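Property Office Supervisor Outlines New Rules for Handling Evidence

2025-08-22

The Zornholm Police Department has changed the way it stores and releases property taken in criminal cases. Manouchehr Vahidi, who has supervised the department's property and evidence office for seven years, discussed the new rules in an interview at the Skera Street annex.

The rules follow an internal audit completed last December. Auditors reviewed 1,523 entries in the property log and found 221 in which the storage location had not been updated after an item was moved. All of the items were later located, Vahidi said, and no prosecution was affected.

"A log entry that is wrong by one shelf is still wrong," he said. "A defense attorney is entitled to ask where an item was on a given night, and we are obliged to have the answer."

Under the previous system, officers completed a paper card and a clerk entered it into the computer on the next business day. Officers now make the entry themselves before the end of a shift, using a records program called Clarex. Each transfer requires two sets of initials, one from the person giving up the item and one from the person receiving it.

Sergeant Benjamín Gaete, who trains patrol officers on the program, said the change met with some resistance. "It adds time at the end of a long night," Gaete said. "I had officers tell me they would sooner write the card. We have kept the cards as a backup for firearms and cash, and that has settled most of the complaints."

The department has also shortened the period for notifying owners. Once a case is closed and the prosecutor signs a release, the office must send a letter within 22 days. Vahidi said the former practice set no limit, and some owners waited over a year to hear from the department.

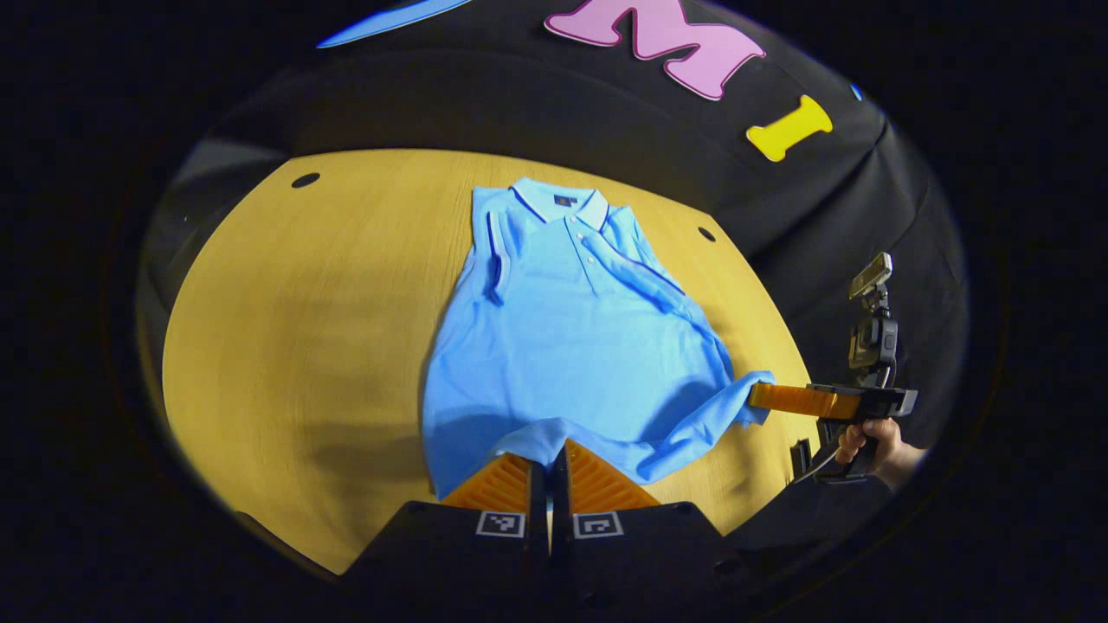 Can a family member collect property for the owner?

A family member may collect it with a signed letter from the owner and photo identification for both people. Firearms are released only to the registered owner, by appointment.

Vahidi said the office will review the log again at the end of the year. Gaete will hold two more training sessions for officers on the overnight shift before then.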